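March, bench notes, 9:40

Picking up from the last entry on moisture gain in stored desiccant packs and dry goods. The question is still the same one: how much water gets through the walls and closure of a reclosable bag over a month on a shelf, and whether the Fandwood bags are good enough to stop using glass jars for the sample grains.

Setup has not changed. Silica gel, indicating type, dried overnight in the small oven, cooled in the desiccator, then weighed into the bags. Each bag gets 20 g of gel. Bags are closed, the outside wiped down, and the whole thing weighed again. They sit in the humidity cabinet over a saturated salt solution. The bags hang from the rack and do not touch each other or the walls.

Balance check before starting: read the check mass three times, no drift worth writing down. The draft shield on the left side sticks again. Lift it slightly while sliding and it goes.

Results so far for the Grodum film, heat sealed on all sides (the control): mean gain of 39 mg over the full period. That is low and it is steady, the line through the points is straight after the first few days. The early bend is probably the film itself taking up water before it starts passing it at a constant rate. I left those points out of the slope and marked them with a circle on the plot.

Results for the same film with a zip closure: mean gain of 221 mg over the same period. Same film, same gel, same cabinet, near enough the same area. So most of the water in the zip bags is coming in through the closure and very little through the wall. Buying thicker film would do next to nothing for us.

The spread in the zip set is also much wider than in the control set. The control bags agree with each other closely. The zip bags do not, and the worst one reached 300 mg. Cut that one open along the side and looked at the track under the loupe. The profile is fine along the middle and slightly flattened at the side weld, where the heat bar squashes the two halves together. There is a small channel there. Put a drop of dye solution on it and the dye crept through without any pressure at all. Checked two of the better bags the same way. Dye stopped at the weld in one, crept a short way in the other and stopped.

Things that could still be wrong with this:

Temperature in the cabinet. The logger shows it dropping overnight when the building heat goes down. All bags see the same swing so the comparison should hold, but the absolute figures would not match a cabinet held at a fixed temperature. Also, every cycle makes the air in the bag expand and contract, and a leaky closure will pump a little. That would make the zip bags look worse here than in a steady room. Our store room is not steady either, so I am inclined to leave it.

Headspace. I press the bags flat before closing but not to any standard. Should use the flat plate and the same weight each time.

Handling. Every weighing flexes the closure. Four of the zip bags were left alone for the whole period and weighed only at the start and the end. Their gain falls inside the range of the others, so flexing does not seem to matter much at this number of weighings. Would not assume that for a bag opened daily.

Salt solution. There was dry salt showing above the liquid on one side of the tray. Added water, stirred, left it to settle. The humidity reading did not move, so no bags were pulled.

11:15 – Tried a strip of the Yüksel tape folded over the closure on a spare bag. It holds well on dry film and lifts at the corners where there is any dust. Grain dust is everywhere in the sample room, so tape alone is not a fix. A fold-over and a clip might do as well. To be tested in the next set.

14:30 – Opened the Lurira pouches. These are the laminated type with a foil layer and a double track. They are stiffer than the clear bags and harder to close evenly, and you have to run a thumb along twice. Filled and hung one set next to the current bags. First weighing tomorrow morning, before the building heat comes up.

To do before the next entry:
Dry a new batch of gel. The current jar is starting to turn at the top.
Replot the zip set with the untouched bags in a separate color.
Measure the closure length on each bag and work out gain per unit length – the bags are not all the same width and I have been ignoring that.
Find the flat plate.
Order more labels, the freezer kind. The paper ones curl in the cabinet and change weight. 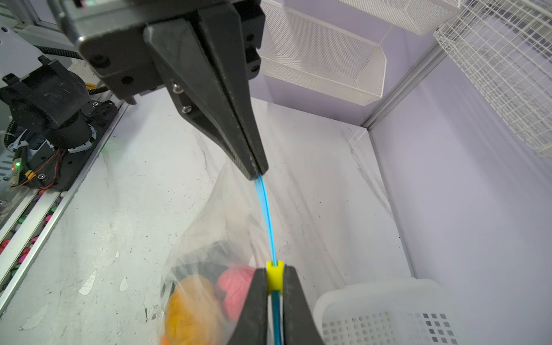
For the gain per unit length, measure between the inside edges of the side welds and leave out the welds themselves. Record weld width in its own column. If the leak is mostly at the two ends, gain should hardly change with bag width, and the narrow bags will look bad per unit length for no fault of the track. Plot it both ways before deciding on the jars.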